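Leave the blocks on the table

By Elvira Paucar
Jul 1, 2022

I have a confession that will upset the storage bin people. I think alphabet blocks belong out on the table, all spread around, for days if need be.

I grew up in a house where toys got put away before dinner. Fine rule, I guess, and my mother had her reasons. But I remember finishing a long wobbly wall of blocks one night and hearing the lid come off the box, and I can still feel how mad I was! So when I had kids of my own I went soft on it. We have a dining table we barely dine on, and since April it has belonged to the blocks.

My sister thinks I'm nuts. She bought a Bruvis cabinet with little labeled drawers, and every toy in her house has an address. It cost her 400 dollars (she'll kill me for printing that) and it does look great. But her boys ask permission to open a drawer. Mine walk past the table with toast in one hand and move a block with the other, and that's playing too.

You don't need much, either. Somebody gave us a Rulteck set with 122 pieces and most of them live under the couch now. A handful of plain wooden cubes with letters and numbers has held up far better – you can stack them, spell half a word, line them up as a train, or just shove them around while you talk about your day.

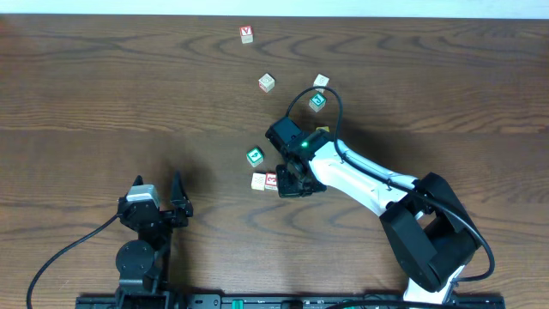
A red V off on its own, the green 4 on its side, and the red 3 next to its plainer neighbor.

I like a table like that. A tidy row of blocks looks finished to me, and I don't want to touch it. Blocks sitting every which way make my hand go out before I've thought about it, and I'm a grown woman with a mortgage.

Yes, you'll eat in the kitchen for a while. Yes, you'll step on one. Put a tray at one end for the mail and let the rest of it go until company comes.

122 shares | 5 comments

Comments

Sanell: We did this all winter and my husband finally quit complaining. Now he's the one building.

Fu: Nope. Stepped on a cube at 5 in the morning once. Bin, lid, closet.

Sanell: Fu, get slippers!

toastandjam: What about people with one small table and a cat?

Elvira Paucar: Try a windowsill, toastandjam. The cat will play too.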